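Kevitus Oil for Wooden Tables and Worktops

Price: $8 per can, or $50 for the big tin
Covers: 112 square feet, 2 thin coats
Made by: Kevitus, sold in the US by Vumadora

I've been selling this oil since we opened and I still use it on my own kitchen table, so I'm not exactly neutral! It goes on thin, it smells a bit like walnuts, and it leaves the wood looking like wood – no plastic shine, no orange tint. If you've been using the Salian wax and you're tired of rubbing it back every spring, you'll like how little work this is.

It's at its best on pale tops, butcher block especially. Sand lightly with the grain, wipe off the dust, then pour out less than you think you need. Everybody pours too much the first time (me included, and I had a sticky table for a week). 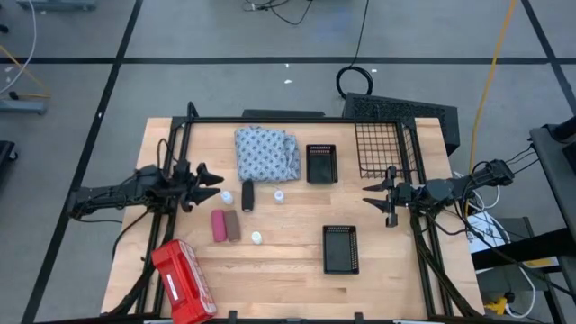
Leave it to soak in while you have a coffee, then wipe off whatever is still sitting on the surface. Old T-shirts are perfect for this, paper towels leave fuzz. Please lay the oily rags out flat outside to dry before you throw them away. Don't ball them up in the trash, they can heat up and catch fire all by themselves.

The second coat goes on the next day. I use the Stirnitz pad for that one, but a soft cloth works fine too.

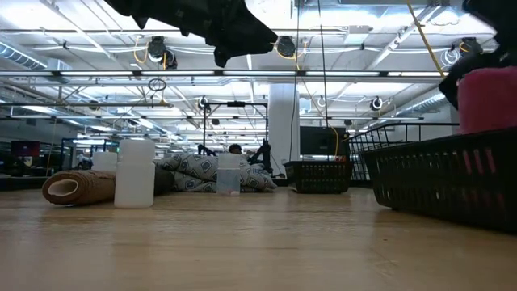 Color is what I get the most mail about. The oil comes in Clear and in Pale, and Pale has a touch of white in it that keeps new wood from going yellow. If what you want is a warm honey brown like the tabletop in the photo, get Clear. Go easy on anything heavy for the first few days, too. A big plastic basket like the black one there can leave marks in a finish that hasn't hardened yet, so keep that kind of thing on the floor until the surface feels dry and smooth all over.

Spills wipe up with a damp cloth and a drop of dish soap. When water stops beading, put on one more thin coat and you're done.

Cans ship the same day if you order before noon. The big tin takes a little longer – it comes straight from the warehouse. Sorry, no shipping to Hawaii or Alaska right now.

Prices good through 30/04/2002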